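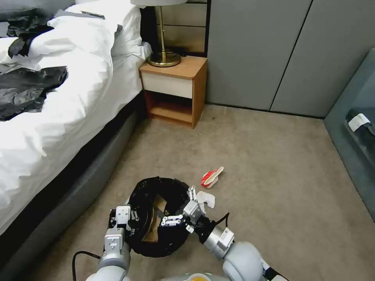
Housekeeping Operations, Session 2: Turning a Room Around

Okay, welcome back. Last time I talked way too long about staffing, so today we get into the rooms themselves (finally!). These notes cover what I'll say out loud plus a few things I always forget.

First, some words. A "stayover" is a room where the guest is sleeping there again tonight. A "checkout" is a room where the guest is gone and a new one is coming. I know that sounds obvious, but the two jobs are planned differently, and mixing them up on the board is the fastest way I know to wreck a morning. When I ran the floor at Trevside we had 44 rooms, and one October I marked a whole hallway of checkouts as stayovers. The front desk still brings it up.

Work order for a checkout
Knock, announce, wait, knock again. Open the curtains and check the lights. Trash and used linen go out before you bring anything clean in. Then bathroom, so the cleaner has time to sit while you make the bed. Dust high to low, and vacuum your way back to the door.

People argue with me about bathroom first or bed first. Nga Đào, who trained me, was a bed-first person all the way, and her rooms were gorgeous, so do what your property does and stick with it!

Linen
You need more sets than you have beds: one on the bed, one in the wash, one on the shelf. That's three par, and it's the bare minimum in my book. At Trevside our October count came to 1174 pieces, pillowcases included, and we were still short on king flats. Count on the same day of the month every time or your numbers won't line up.

Lost and found
Anything left behind gets bagged, tagged with the room number and the date, and logged before your shift ends. Yes, even a single sock. Don't call the guest yourself, the desk does that.

For next time
Read the Kuletti case, all 14 pages, and come ready to tell me where their morning schedule falls apart. Bình Vi and Châu Trình are going first. If you missed the linen worksheet, Yaroslav Holovko has the spare copies, and please bring it filled out in pencil so we can fix it together in class.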